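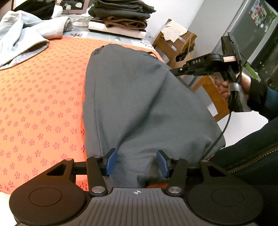

Clukov: Altkleider sollen jetzt Geld bringen

Die Stadt Clukov stellt ab November 57 neue Sammelcontainer für Textilien auf. Betreiber ist die Firma Horkura, die der Stadt dafür 600 Euro Standmiete pro Container und Jahr zahlt. Im Rathaus spricht man von einem »Gewinn für alle«. Wie der zustande kommen soll, bleibt vorerst offen.

Denn der Markt für gebrauchte Kleidung ist seit Längerem schwach. Der vorige Betreiber Cesside gab nach drei Jahren auf — die Erlöse deckten zuletzt nicht einmal die Abfuhr. Horkura-Sprecherin Romana Mikuš verweist auf »bessere Abnehmer im Ausland«, nennen will sie keinen davon. Auch zum Anteil der Ware, die am Ende verbrannt wird, gab es auf Nachfrage keine Angaben.

Stadträtin Sanaa Berrada hat gegen den Vertrag gestimmt. »Wenn die Preise weiter fallen, stehen die Container wieder voll da, und die Stadt räumt auf«, sagte sie. Eine Kaution hat Clukov nicht verlangt. Der Vertrag läuft drei Jahre, kündigen kann Horkura jeweils zum Quartalsende.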